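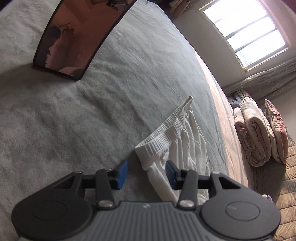 *3 min read*

# Bramside Laundry Co-op – September meeting

I took the notes again, so blame me for the spelling. We started at 7:10 because the side door was locked and we all stood in the drizzle until someone found the key. 18 of us made it, which beats June by a mile!

**Last meeting's minutes**

Approved, with one fix. I had written that the Umlow dryers were "on their last legs" and the people who look after them felt that was harsh. It now says "aging."

**The second dryer**

This took up most of the night. Number two at the Umlow end stops partway through a cycle and then has to be coaxed back on (you hold the start button down and lean on the door – I've got pretty good at it). The repair shop wants $239 for a new control board plus the visit. One member felt we should put the money toward a replacement and limp along until spring. Another pointed out that we've been limping along since last spring, and she's the one who ends up with damp towels. I'm with her on that, for what it's worth.

We voted to pay for the repair. Fourteen for, three against, and one person out in the hall on the phone.

**Blankets and bedding**

A long talk about what counts as a "large load." The sign says one blanket per drum, but it doesn't say what kind of blanket, and a thin cotton throw is hardly the same animal as a winter comforter. We're going to reword it so comforters go in alone and anything lighter can share with sheets. I said I'd write up a draft and tape it above the folding table, where people can scribble on it.

We also agreed that bedding left overnight goes on the shelf by the sink and stays there for two weeks. There's a very nice striped pillowcase up there right now, if you're missing one.

**Soap**

Turadwood sent over two tubs of their unscented powder for us to try. Opinions were split! I liked it fine on everyday clothes, but a couple of people found it left white streaks on dark things in cold water. We'll finish the tubs before we decide on an order. Please write down what you washed and at what setting – the clipboard is on the hook.

**Money**

We have 62 paid-up households now, and the savings account just passed $3,000, so there was a little cheer at that. The dryer will take a bite out of it. Dues stay the same until the new year.

**Clotheslines in the yard**

The Mtshali Street folks would like two more lines behind the building. Everybody loves the idea, but the posts would sit right where the bikes go. We walked out back to look and it was too dark to see much of anything, so this one comes back next month, and we'll meet outside at 6:30 before we go in.

**Odds and ends**

- The lint bin needs emptying way more often than it's getting it.
- Quarters jam in machine four. Use the tokens.
- Somebody brought lemon bars and they were gone before we got to the soap.

**To do**

- Call the repair shop and set up the visit (the Umlow crew)
- Draft of the blanket sign (me)
- Measure the bike area in daylight (Mtshali Street)
- New pen for the clipboard (also me, I guess)

We wrapped up at 8:45.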